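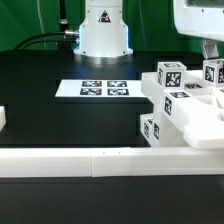

Notes from the Landville Allotments

Well, what a July it has been! I don't think I have ever eaten so many courgettes, and I say that as somebody who grew only two plants (I gave the third to my sister, who has stopped answering the phone). The beans on the lower plots are racing up their canes, and the sweet peas by the gate smell so lovely that I stood there for ages the other evening and quite forgot my watering can.

Thank you to everyone who came to the plant sale. We took 430 pounds, a good deal more than last year, and most of it will go on a new water butt and a proper lock for the shed. Sabina Čierny brought 12 trays of her Plernitz tomatoes -- the little yellow ones, very sweet -- and they had all gone before I'd finished my first cup of tea. She is saving seed again, so do have a word with her if you missed out.
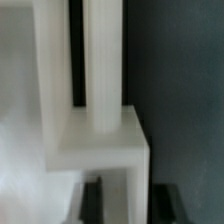 Dates and small requests

Our summer supper is at the top end again, starting at six. Please bring a dish to share, your own plate and something warm for later on. Tickets are 80 pence for the children and free for anybody who brings a pudding -- I shall be making the gooseberry one. And please shut the bottom gate behind you, as the rabbits have found the lettuces.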